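Teaching a Robot to Tidy Up

How do you tell a robot to put a hammer away? You could write it a very, very long list of instructions: move your elbow this much, turn your wrist that much, now close your fingers. People did it like that for years, and it took ages! And if the hammer had been nudged a tiny bit to the left, the robot would grab at thin air.

So there's another way, and it's a lot like how you learned to tie your shoelaces. Somebody shows you. Then they show you again. Then you have a go.

Ruoxi Yuan teaches robots at a workshop called Hevance, and she has two ways of doing it. The first is to hold the robot's arm and gently push it where it needs to go, a bit like helping a toddler hold a crayon. The motors go soft so the arm is easy to move, and all the while the robot is remembering how far each joint has bent.

The second way is by remote control. Ruoxi moves a pair of handles, and the robot's arms copy her straight away. If she reaches left, it reaches left. If she squeezes, it squeezes! Grown-ups call this teleoperation (say it: telly-oper-AY-shun), and "tele" just means "far away".

Toolboxes make brilliant lessons. Screwdrivers are long and thin, a tape measure is round and chunky, and every tool has to be held differently.

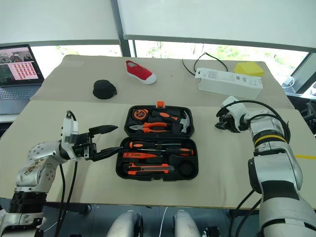
How many times does a robot have to be shown a job?

It depends on how tricky the job is. A simple one, like pushing a block along, might need only 13 goes. For a harder job, Ruoxi and her friend Lutfa Khan once recorded 700, and they took turns so their arms didn't get tired.

Then comes the practising. A computer looks through all the recordings and hunts for patterns: what did the cameras see, and what did the arms do next? After that the robot tries by itself. It often gets things wrong at first. It might squeeze too early or let go too soon, and then its teachers record some more goes to help with the bit it found hard.

Try it at home! Ask a friend to shut their eyes and be the robot. Hold their wrist and guide their hand to pick up a pencil and drop it in a mug. Do it 7 times, then let them try alone, eyes still shut. Now move the mug a little and see what happens.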